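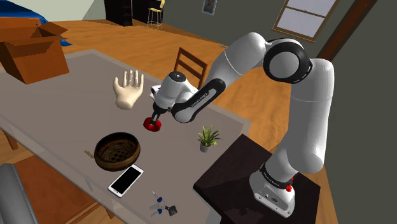 Opinion | Automation

2022-12-21

By the Fullham editor

Veltora put out its handling rules for tabletop robots in September. They run to 112 pages, and 4 of those deal with what the test table should look like. I think that's the wrong balance.

A bare table is easy. Homes and small shops have keys, phones and plants lying on them, and a rule that skips the clutter tells a buyer very little. MacLeod makes its suppliers rehearse in simulation with everyday objects left in place -- that should be the minimum.

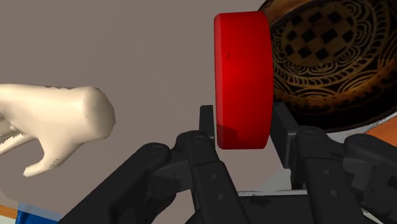
Simulated grasp of a red object, with a model hand and a bowl close by.

The second gap is reporting. Vusasura asks for 200 trials per object and wants every failed one written up. Veltora asks for 29 and lets the tester pick which to publish. I would not buy an arm on those terms.
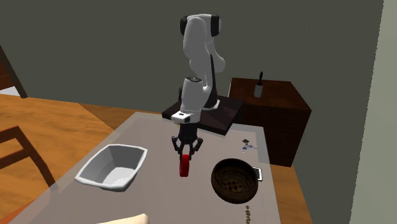
Suppliers say longer testing costs too much. In simulation it mostly costs computer time, and the log gets written either way. Veltora should raise the trial count in its next edition and print the failures next to the passes.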